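Slow hands: on building your own beige box

The computer I am typing this on cost $300 in parts and took me 31 hours to put together, spread over most of April. My neighbour bought a better one at the mall in the time it takes to eat a muffin. I mention this early so that you know what sort of advice you are getting.

I had wanted a tower. Everyone else on my street has gone over to laptops the thickness of a place mat, and when those die they go to the depot in a tote bag with the dead batteries. A tower can be opened. You lay it on its side, take off the panel and there are its innards, most of them held in by a lever or a clip and a fair bit of optimism.

My case came from Clasevura, a surplus shop wedged between a tire place and a bakery, where used office machines are stacked to the ceiling like cordwood. The parts came from there too, mostly out of a bin marked Gretine, a colour of sticker I have never had explained to me. Seven dollars for memory. Rather more for a processor, which I carried home in my mitt.

The part no guide prepares you for is the laying out. The first time, I put everything on the kitchen table beside the butter and lost a screw to the toaster. A decent bench gives each piece its own berth: drive here, chip there, memory in a slot where it can't wander off. I have since become insufferable about trays.

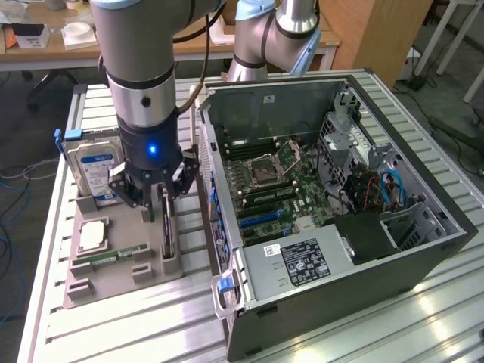 Everything in its slot: hard drive, processor and memory on the tray, with the open tower alongside.

The processor is the bit that makes grown adults hold their breath. You lift the lever on the socket, open the frame, line up the little corner mark and lower the thing in. Don't push. If you feel like pushing, go and put the kettle on. Memory, on the other hand, wants a shove, and the click it makes is identical to the sound of something snapping.

Then come the cables, which are always either too short or long enough to moor a ferry. I followed the Marchetti method, from a photocopied manual that lives under the counter at Clasevura, and it says to tuck them along the drive cage and stop fussing. I fussed for two evenings.

It started on the fourth try. The fan sounds like the Cloltadska ferry backing into its berth, and the clock believes it is 100 minutes later than it is. I've learned to subtract.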